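From: Urs Kofler
To: puzzles list
Subject: Re: [puzzles] sorting out the block sets

> Before we pack these for the May swap, can someone say what
> goes in which bag? I've got a green zigzag piece and no idea
> if it's Rekus or Skenel.

Quick one, am on my way out. Going by color and shape, not the box lids, those got mixed up ages ago.

1. Green zigzag, the stepped one. Goes with the red base. Bag 402.
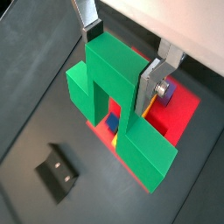 2. Red base, plus the blue and yellow uprights. Leave them standing til last, then same bag. I had the green one over by the base in the gray bin:

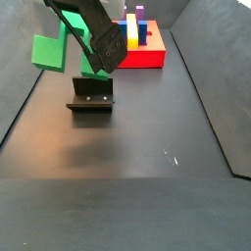

Anything left over goes in 723 – don't force it into the Rekus box, the lid splits. Labels are in teh drawer, over 200 of them so no need to save. Will check the Hellström set tonight.

Urs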